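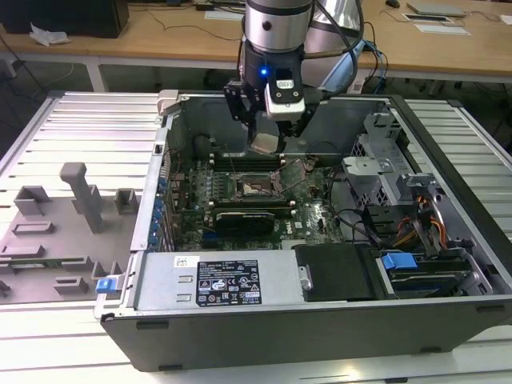

The arm had been in the workshop since September, and by the end of January it could take a processor out of a socket two times in three. The third time it did something else. It stopped a little high, or came down with one finger on the metal frame, or closed on nothing and rose again as if it had the part.

I was there most nights. The workshop was on the second floor of an old mill building in Catbridge, over a place that repaired sewing machines, and the members paid by the month and had their own keys. My key was number 79. I had been a service technician for Gekstead for 20 years, swapping boards and drives in offices all over the county, until Gekstead closed the service side and kept the sales side. They let us buy the old towers for the price of hauling them. I took a vanload.

The idea was simple enough. The towers were worth little whole, but the processors and memory in them still sold. Taking them apart by hand was slow, and my hands were not what they had been. My right thumb had started to shake when I held something small. I could still lift a lever and open a load plate, but setting a chip down straight on those contacts had become a gamble. I had ruined two sockets in one evening and gone home without cleaning up.

So I lifted the levers and the arm did the rest. That was the arrangement.

The control program was called Gajdoš, after the street where the woman who wrote the first version of it grew up. She had moved away before I joined and left it on the workshop computer with a page of notes. The notes were good up to the part about grip force, where they said only "start low." I started low. I raised it a little each night and wrote the numbers in a notebook, along with what had gone wrong.

On 27th January I came in after supper and found the heat off. I kept my coat on. I put the next tower on the bench with the panel side up, checked that it sat flat, and ran the arm out to its first position. Then I brought it down over the board slowly, with my hand on the stop button, the way I did every time.

It was too far to the left. I moved it over and tried again.

A member I knew only by sight was sanding a chair leg at the far end of the room. After a while she came over with dust on her sleeves and watched.

"What's it for?" she asked.

"Getting the processor out."

"Couldn't you just do that?"

"I used to," I said.

She nodded and stayed where she was. I opened up the socket on the next board and stepped back.

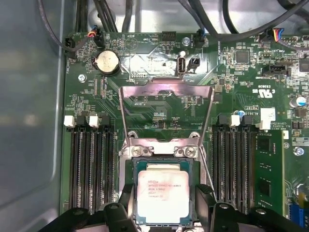 "Does it know what it's looking at?" she said.

"It knows where the corners are. It doesn't know it's a Xeon."

"But you do."

"It's printed on the top."

I set the grip to 78, one up from the night before, and started the run. The fingers went down on either side and stopped. There was a pause there that I had never managed to get rid of. The program was checking its position against the last good one, and it always took long enough to make me think it had frozen. Then the fingers closed.

The chip came up. It came up level, and the arm carried it across to the tray and let go of it. One corner landed on the rim of the pocket. It sat there tilted.

"Is that good?" she asked.

"It's most of the way."

She reached out and pressed the corner with one finger, and it dropped into place. Then she looked at me to see if she should have asked first. I told her it was fine. I wrote down 78 and next to it I wrote that the release needed to be lower.

She went back to her chair leg. I changed the release height and ran it again on another board, and that time the arm stopped high and closed on air. I changed it back. I ran it four more times. Three were good.

Bendis, the firm that bought the parts, paid by the tray, and a tray had to be full. I had most of one. At the rate I was going I would fill it by the end of the week and be paid a little more than the month's dues. My sister had pointed this out to me over the phone, and I had agreed with her that it was not much of a business.

When the sanding stopped it was late. The woman put on her jacket and asked if I wanted the lights left on at her end.

"You can turn them off," I said. "I've got enough here."

I heard her go down the stairs. I wiped the contacts of my glasses on my shirt, put them back on, and pulled the next tower over by its edge. The lever was stiff. I used my left hand and got it on the second try, then laid the notebook open on my knee and sent the arm to its first position.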